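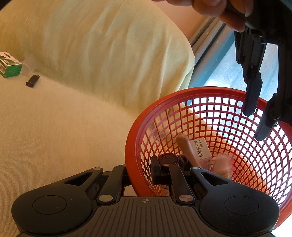
Recolha com pinças manuais sobre um cesto de plástico, assento de tecido ao fundo.

Projeto Jamura - relatório de progresso, setembro
Responsável: Aravind Pai
Destinatário: Fundo Davstead

1. Trabalho realizado
Neste período gravámos 212 demonstrações de arrumação de objetos pequenos em casas habitadas. Todas foram feitas com as pinças manuais Fovia, operadas por pessoas e sem robô no local. A tarefa principal continua a ser passar objetos entre uma superfície macia e um cesto. Os conteúdos variam de casa para casa: embalagens de medicamentos, tampas, caixas de cartão, pequenos acessórios.

2. Qualidade dos dados
Foram rejeitadas 30 gravações na revisão, quase todas por perda de seguimento da pinça quando esta entra fundo no cesto. Passámos a pedir aos operadores que comecem cada gravação com a pinça parada - a medida entrou em vigor a meio do mês e ainda não temos números separados.
As paredes em rede continuam difíceis. Com luz forte por trás, as aberturas ficam muito claras e a anotação do bordo do cesto demora mais.

3. Treino
A primeira versão do modelo foi treinada pela equipa da Bangera só com os dados de agosto. Os resultados seguem em anexo próprio.

4. Desvios ao plano
Visitámos 14 casas, duas a menos do que o previsto. As visitas em falta passam para outubro, sem alteração do orçamento.

5. Próximo período
Incluir cestos de parede fechada e mais objetos transparentes. Falta ainda a aprovação do Fundo para a compra de mais um par de pinças, pedida no relatório anterior.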